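Setting Up a Practice Table for a Small Robot Arm, and What to Put in the Budget

Rehema Mushi and I put together the kitchen bench at Flaltuvar last March, and people still write to ask what we bought and what we wish we'd skipped. So here are our tips, such as they are, for anybody pricing out a small arm for kitchen chores at home or in a shared workshop.

Set your total before you look at a single arm. Ours was $630 for everything apart from the arm itself, and I'm so glad we wrote that down first, because the extras creep up on you (cables, clamps, a power strip with enough room between the outlets, one more clamp).

Put the table first on the list. You want a steady one with a pale, plain top, and you want it deeper than you think. Measure how far the arm reaches, mark it out with painter's tape on the floor, and live with the tape for a few days. We set aside $200 for the table and came in under it by buying secondhand.

Dishes and pretend groceries should cost you next to nothing. Look through your own cupboards! A plate, a bowl with a rim, a colander with handles and a few things that roll will keep an arm busy for weeks. Mix your sizes and colors, and get at least one long, awkward item like a bottle. If you use a real one, rinse it out well and screw the cap on tight. 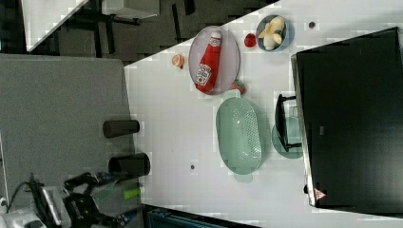 Dishes and small pieces set out on the white table, ketchup bottle on the plate.

Leave room for a screen if you plan to have one at the bench. We forgot to allow for it when we drew our first plan, and Segundo Llanos very kindly redrew the whole thing on the back of an envelope. Write down the width of the monitor with its stand, then add a hand's width on each side.

Cables deserve their own line in the budget. Buy them longer than the straight distance, plus a bag of hook-and-loop ties, and run the bundle off one side of the table where you won't be walking.

Ask the seller about spare parts before you pay. Gripper pads wear, and it's nice to have 2 sets in the drawer. Find out what shipping costs on a small part too. Romain Gaillard once paid more for the postage than for the screws.

Last of all, keep a bin within arm's reach of the table and tip all the small pieces into it when you finish. Roughly 5 minutes of tidying, and the next person can start right in.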